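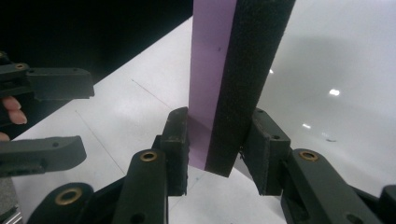 Plornatell is a text dataset of whiteboard notes copied out by hand from shift meetings at the Komberg site. Each record is one board, transcribed line by line before it was wiped. Boards are cleaned with block erasers that have a smooth pink face on one side and a black, felt-like one on another, and the `wipe` field states whether the felt side alone was used (`dry`) or a spray as well (`wet`). No photographs of the boards are included in the release.

## Contents

| File | Rows | Notes |
|---|---|---|
| `boards.csv` | 900 | one row per board |
| `abbrev.csv` | 417 | site shorthand with expansions |
| `holdout.csv` | 90 | not for training |

The holdout boards do not appear in `boards.csv`. All files are UTF-8, comma-separated, with a header row.

## Fields

- `board_id` — string, stable across versions
- `room` — one of 12 room codes
- `lines` — transcribed text, line breaks kept as `\n`
- `ghost` — text still legible from an earlier board, or empty
- `wipe` — `dry`, `wet` or `unknown`
- `eraser` — brand and model as printed, free text
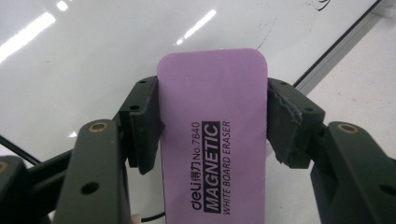

*Labeling on an eraser: deli得力No.7840, MAGNETIC. Non-Latin characters are kept in `eraser`.*

## Transcription rules

Spelling is left as written. Crossed-out words go in double square brackets. Arrows are typed as `->` whatever their direction, so the layout of a diagram cannot be recovered from `lines`. Illegible words are marked `[?]`, one mark per word.

Names of staff were replaced with initials before release. Room codes were assigned by Ditau and do not match the door numbers.

## Known problems

- `ghost` is underreported for the Espinoza rooms, where the transcriber worked from the back row.
- `wipe` is mostly `unknown` before August.
- Some entries in `abbrev.csv` have two expansions — check `room` before choosing one.

## Maintenance

Maintainer: Sakda Kaewsai. Last edited Tue 27 July. Send corrections as a diff against `boards.csv`, with the `board_id` in the subject line.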